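The Long Life of the Canteen Lunch

At Gircombe, the midday meal has been served in the same ground-floor hall for longer than any current employee can remember. The mill that built the hall stopped weaving long ago. The buildings passed to a succession of small firms, among them a bookbinder, a maker of surveying instruments and the offices of Dhillon, the seed merchant. Each new tenant signed a lease that contained an unusual clause. The hall was to remain a dining room, open to everyone who worked on the site, and one hot meal was to be offered there every working day.

The clause is still in force. On most days 300 people eat in the hall between half past eleven and two o'clock. They include accountants, packers, apprentices and a growing number of retired workers, who are admitted under a rule adopted by the tenants' association. The meal is soup, a main dish and either fruit or a small pudding. There is no second choice of main dish, although a meatless version is always prepared.

Workplace dining of this kind was once common in manufacturing towns. Employers provided it for practical reasons. A worker who walked home at noon might be gone for over an hour, and a worker who ate poorly tired by midafternoon. The better canteens were also a matter of local pride, and families judged an employer in part by what was served there. As shifts changed and sites were divided among smaller firms, the large kitchens became difficult to justify. Many were converted to storage. Others were replaced by vending rooms or by an arrangement with an outside caterer.

The historian Ludmila Kollár has spent 11 years studying the canteens that closed and the few that did not. Her archive contains menus, supplier ledgers, seating plans and letters of complaint, the last of which she considers her most valuable source. "People did not write to management when lunch was good," she said. "They wrote when the dumplings were small. From those letters we can learn what a portion was supposed to be, what it cost and who was expected to sit beside whom."

Her collection now holds 438 such letters. The earliest concern the temperature of the soup. Later writers object to paper napkins, to the removal of a bench along the north wall and, in one case pursued over several months, to the disappearance of caraway from the cabbage. The caraway was restored the following August.

A Kitchen and Its Habits

The present head of the Gircombe kitchen is Juraj Hrubý, who trained in hotel restaurants before accepting the post. He works with a staff of nine. Stock is started before six in the morning, and bread arrives from the town an hour later. Root vegetables are peeled the previous afternoon and kept in cold water overnight.

Mr. Hrubý inherited a handwritten recipe book from his predecessor and has altered it with caution. Salt has been reduced in most dishes. Lentils appear more often than they did, and the Thursday liver of earlier decades has been withdrawn, over some objection. He has kept the potato soup exactly as he found it. It is thickened with a dark roux, sharpened with vinegar and finished with dried marjoram rubbed between the hands over the pot.

"A restaurant guest comes once a month and wishes to be surprised," he said. "A canteen guest comes every day. If I surprise him every day, he will stop coming."

The planning of the menu follows a four-week cycle. Dishes that require long cooking are set against those that can be finished quickly, so that the two large ovens are never needed for everything at once. Beets, cabbage and dried beans carry the winter. In the warmer months the kitchen buys from growers within a short drive of the site, including a family orchard at Plostetti that supplies plums and, in good years, apricots. Fruit too soft to serve whole is cooked down for dumplings.

Eggs have a place of their own in the accounts. They are bought from Ova, a cooperative formed by smallholders who could not individually meet the needs of a large kitchen. The agreement with the cooperative is renewed each year on 16th February, and the occasion is marked by a lunch of spinach, boiled potatoes and fried eggs. It is reliably the busiest day in the calendar, and the kitchen arranges for additional tables.

The Question of Cost

Diners at Gircombe pay a little more than half of what their lunch costs to produce. The tenants contribute the balance in proportion to the floor space they occupy, a formula that has been challenged on several occasions. Firms with large storerooms and few employees have argued that they pay for meals they do not eat. Firms with crowded offices naturally take the opposite view.

A review carried out two years ago examined several alternatives, including a charge for each employee and a full commercial price at the till. The reviewers found that attendance would fall under either plan, and that apprentices and part-time staff would be the first to leave. The floor-space formula was retained, with a small reduction for tenants whose premises are used chiefly as warehouses.

Waste was examined in the same review. The kitchen had long cooked to a fixed quantity, and on quiet days a considerable amount was thrown away. Diners are now asked to give notice by nine in the morning if they do not intend to come. The request is voluntary, but it is widely observed, and the saving has paid for the repair of the dishwashing room. Soup that remains at two o'clock is cooled and offered for sale in jars.

Eating Together

Those who study workplace meals have often asked whether they benefit anyone beyond the hour itself. Dr. Kollár is careful in her answer. Her interviews suggest that people who eat in a shared hall know more colleagues by name and are more inclined to ask them for help. She notes that the same people may simply have been more sociable from the start, and she does not claim that a dining hall can repair a poorly run firm.

What her records do show is the importance of small arrangements. Long tables mix departments more readily than square ones. A single line moves slowly, yet it is where most introductions take place. Halls with a clock in clear view empty sooner. When Gircombe replaced its benches with chairs, several groups that had sat together for years separated, and the bookbinders did not return to their former table until a bench had been found for it.

The return of dishes belongs among these arrangements. In the older canteens a worker carried the plate to a hatch, scraped it and placed the cutlery in a tray of water. The custom saved labor, and it brought diners face to face with those who had cooked for them. Several newer halls removed the hatch in favor of a moving belt. At Gircombe it has been kept, and Mr. Hrubý stands beside it whenever he can. He regards a returned plate as the most accurate comment he receives.
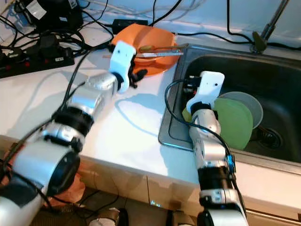 What Other Kitchens Have Learned

Interest in the shared lunch has begun to recover. Delegations from hospitals, colleges and office parks have visited Gircombe over the past few years, usually to ask about money. Mr. Hrubý prefers to begin with the storeroom. He shows visitors the shelves of dried beans, the crocks of sauerkraut and the board on which each delivery is entered by hand, and he advises them to open with a short menu and to repeat it.

A teaching college that followed this advice started with only five main dishes. Its students complained in the first term and were asked to put their complaints in writing. Copies of the letters have since been deposited in Dr. Kollár's archive. Most of them concern the rice.

Her book on the subject is expected to appear next year. It will include a chapter on seating, a selection of the letters and the recipe for the Gircombe potato soup, reduced to serve six. Mr. Hrubý supplied the quantities and tested them at home. He asks readers to add the vinegar at the end, a spoonful at a time, and to taste the soup after each addition.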